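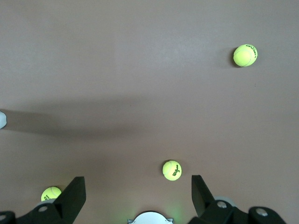

October, 4 pm. Ball pickup, floor clearing. Balls go down by hand, no pattern, then all back in the Brevham bin. Matte floor is fine for this, they dont wander much once set down. The far ones take longest.

Bounce check after: dropped from the shelf, 56 in. Old Srour set came back 41, dead, retire those. Wilsons ok, keep.

Felt fuzz all over the bin lid again, wipe it. Need a second bin, the Gresitz one has a cracked rim. Order 10 more balls befor next round.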